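Notebooks / Throwing bench / Load tracking

November, entry by Gil-soo Kwak

Picked up the Nakton vest question again. Meireles wants an answer before the squad goes into contact work and I don't have one I'd sign.

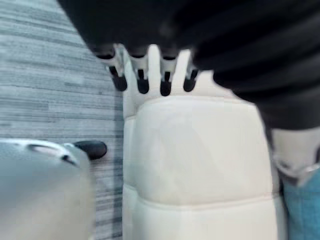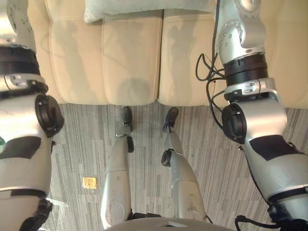
Does the vest tell us how hard a player was hit?
It tells us how hard the vest was shaken. A loose vest on a light back gives a bigger number than a tight one on a prop, and the software calls both of them tackles.

Went back over the export from last month. The Nakton file lists 2487 impacts for the block. My own pass through the match tape, same sessions, same players, gave 2354. On paper that looks close and Meireles was pleased with it. I'm not. The totals agree because the errors run both ways. It logs players flopping on the grass after a drill as hits, and it misses plenty of slow, heavy work in the ruck, where a lock gets leaned on for four seconds and nothing spikes. Add them up and they nearly cancel. Check them one at a time and they don't line up well at all.

Have not done the one-at-a-time matching for the full block. Did it for 35 events from the second session and stopped when I got annoyed. Should do a proper run before I say this out loud to the coaches.

Things I tried on the bench this morning:

Dropped the tackle bag with a vest strapped on, 10 times from the same height. Readings scattered more than I'd accept from a kitchen scale. Tightened the straps, repeated, better. Wrote the strap setting on tape and stuck it to the vest. It won't survive the laundry.

Same again with the unit turned upside down in its pocket. The manual says orientation doesn't matter. The numbers came out lower. Might be the pocket stretching, might be the unit. Need a second unit to tell, and the spare is still with the under-20s.

Wakon sent over their brochure for the mouthguard version. Nice paper. It claims to fix the strap problem, and I can believe a mouthguard sits tighter than a vest, but half our forwards chew theirs or carry them in a sock. I asked for raw data from any club using it through a full season and got the brochure a second time.

Zeltik is the cheaper option and is basically the same vest with a different clip. I see no point in testing it until I know what's wrong with this one.

What I'd say if Meireles asked today: keep using it for running load, where it does fine, and take the collision column off the weekly sheet. People read that column first. The flanker who topped it last time spent most of the session holding a pad.

To do: get the spare back. Match the rest of the second session. Ask whether the threshold can be changed per player or only for the whole squad (the menu suggests per player, the menu has been wrong before).

Left the bag inflated, 4:40 pm.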